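What Is a School Fund?

Going to school costs money, even when the school itself is free. A child may need shoes, notebooks, a uniform or a bus ticket. In some families there isn't enough money for all of that. A school fund is money that many people put together so that those children can go to class.

This page explains how a school fund works. We will use the Ondden School Fund in the town of Plostbridge.

Where does the money come from?

Most of it comes from people who give a small amount every month. A person who gives money is called a donor. Some donors are grown-ups with jobs. Some are whole classes that hold a bake sale. A few are businesses, such as the Kalniņš bakery on the main street.

Last year the Ondden fund received 3570 gifts. Many of them were small. A small gift that comes every month is very useful, and the fund can plan ahead with it. A big gift that comes only one time is welcome too, but it is harder to plan with.
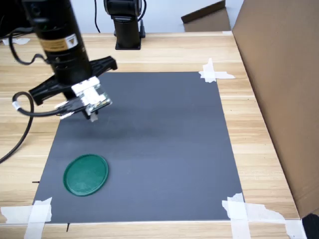
Guadalupe Tlapale wrote to us that her class gave the money from their bake sale in November and wanted to know if it was too little to matter. It paid for a bus pass, she was told, and the pass lasted until the end of the school year.

Every gift goes into the same bank account. The fund writes down how much came in and on what day. This list is called a record. Anyone in town can ask to read it, but the donors' names are covered if they want to stay private.

Who gets help?

A family fills out a form. The form asks how many people live in the home, how far away the school is and what the child needs. A teacher can help with the form if the family speaks a different language at home.

Then two people from the fund read it. They read it separately first and talk about it after that. If they don't agree, a third person reads it too.

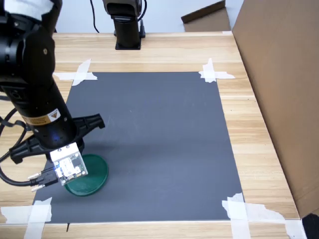
The family gets an answer by letter. If the answer is yes, the letter says what the fund will pay for and for how long. If the answer is no, the letter has to say why, and the family may ask again.

This year 954 children are getting help from the fund. Their classmates are not told who they are. A child can tell friends about it or keep it private.

What happens if the money runs out?

This can happen. A business may close, or donors may move away. Then there is less money than before, but the children still need to go to school.

The Ondden fund keeps some money in a separate account for this. It is called a reserve. Two years ago a large donor in Plindine stopped giving, and 300 children might have lost their places. The reserve paid for them until new donors were found.

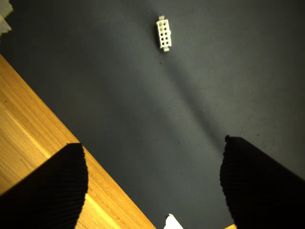 Written by Kaja Tamošiūnaitė
June 23, 2026

Can children help?

Yes. You don't need money of your own. You can give away a backpack that you have outgrown, if the zipper still works. You can help a younger child with reading. You can ask your teacher if your school has a fund and what it needs right now.

Ask a parent before you give anything away or sign up for anything.

Words to know

Donor: a person or group that gives money or things.
Record: a written list of what came in and what was paid out.
Reserve: money saved for a hard time.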